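Workshop notebook: novel drafts, goals and leftovers

Last updated: Fri 16 February

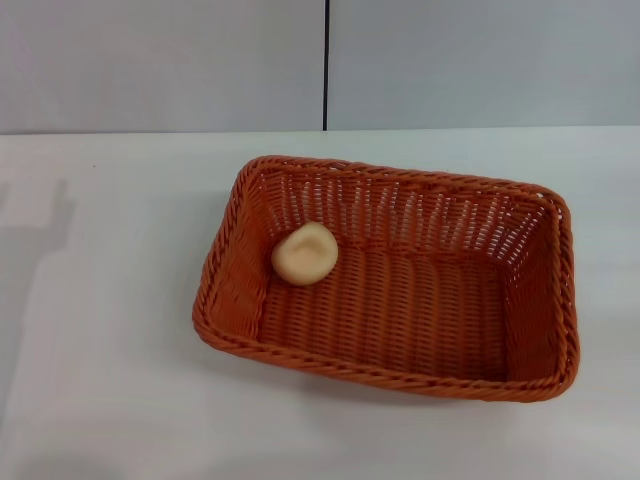

Woven basket on the white table, one small pale lump inside.

Session went so well that I'm writing this up before I lose it! We did the 20 minute sprints again, with the door shut and phones in the hall, and I got through the whole ferry chapter of Estora. It's rough as anything, but it has an ending now and the ending has the sister in it, which I did not see coming when I sat down.

Word goal for the month was 40 pages. I'm at the end of page 33 and feeling good about it. Matilde is ahead of me (of course) and has started sending out her short story, the one with the lighthouse. She has a list of 6 magazines and is going down it in order. Two no's so far, one of them with a real note from the editor, and she read it out to us twice.

Tried Sérgio's trick of writing the last line of a scene first. Worked beautifully for dialogue, not at all for the storm. Want to try it again on chapter nine, where everybody is just standing in a kitchen and I can't get them out of it.

Things to sort out:
- Savchuk is still called Savchenko in chapters two and three. Search and fix.
- How long is the crossing? I have it at 90 minutes in one place and "most of the night" in another.
- Conceição thinks the prologue can go. I reread it and I think she's right, ugh. Moving it to the scraps folder, keeping the paragraph about the bell.

Güven asked if we want to swap full drafts in August. YES. That gives me a real deadline, and I do so much better with one. Tomás is in too if he gets past his middle section.

Next time: kitchen scene, last line first. Bring the printed pages and the green pen.

Filed under: Writing Goals, Monthly Check-In, Works in Progress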